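Ticket 1385: Glasses-into-case task stalls before lid close
Queue: Bench Chores / Gralemness two-arm cell

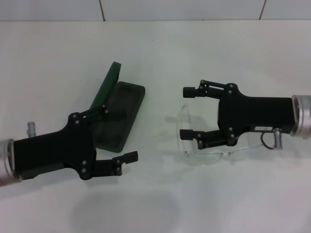

Opened by: Tahmineh Pakzad
Assigned to: Malachy Ó Gríofa
Priority: Normal
Status: Open, waiting on retest

Summary
The task is to pick up a pair of safety glasses, put them in a hard case and shut the lid. Cedstead wants it as an end-of-shift chore for their shop floor. Right now I can't tell them it's ready. The arms get to the glasses and then either close on nothing or pick them up by one temple and drop them.

Steps to reproduce
1. Case open on the table, lid up, glasses on the table beside it.
2. Load the Lenihan task file and start from home position.
3. Left arm steadies the case. Right arm goes for the glasses.
4. Right gripper closes. Log shows "grasp width below minimum" and the run stops.

Expected
Glasses lifted by the bridge, set in the base, lid closed.

Actual
Out of 12 runs this morning, 5 finished. The rest stopped at step 4 or timed out with the glasses half in the case.

Comments

Malachy Ó Gríofa, 9:40 am
Is this the same task file you used with the sunglasses? Those ran fine in August. Please attach the depth log from one of the failed runs.

Tahmineh Pakzad, 10:05 am
Same file, only the object changed. Depth log attached. There are almost no points on the lenses. It finds the case every time.

Malachy Ó Gríofa, 10:50 am
That's the problem then. Clear plastic on a white table gives the depth sensor very little to work with. The planner is guessing the lens position from whatever bits of the frame it does get, and the guess moves from run to run. I don't think the gripper or the calibration is at fault. Try these in order and note the result for each:
- Put a dark mat under the glasses. Nothing else changed.
- Go back to the bare table and turn off the overhead light on the window side.
- Raise the close timeout to 2000 ms.

Tahmineh Pakzad, 1:15 pm
Mat: big improvement, one miss in the whole set, and that was the lid. Light off: no difference I could see. Timeout: it waits longer and then fails the same way. I put it back.

The mat isn't a fix for Cedstead. Their benches are white and people will leave the glasses wherever they like. A person does this without looking.

Malachy Ó Gríofa, 1:30 pm
Agreed, but it tells us where the fault is. I'd like to try the color image for the grasp point and use depth only for table height. The Dindalside branch already does that for drinking glasses. I'll merge it and send you a build.

On the bigger question, I would tell Cedstead that tinted glasses are fine to demo and clear ones are not. Please don't promise a date.

Tahmineh Pakzad, 1:42 pm
OK. I'll tell them that. The lid miss needs its own ticket, the finger slipped off the edge and the lid stayed up. Will open it after lunch.

Malachy Ó Gríofa, 4:20 pm
Build is on the cell machine. Bare table, no mat, same start position as your failed runs please. Save color and depth both.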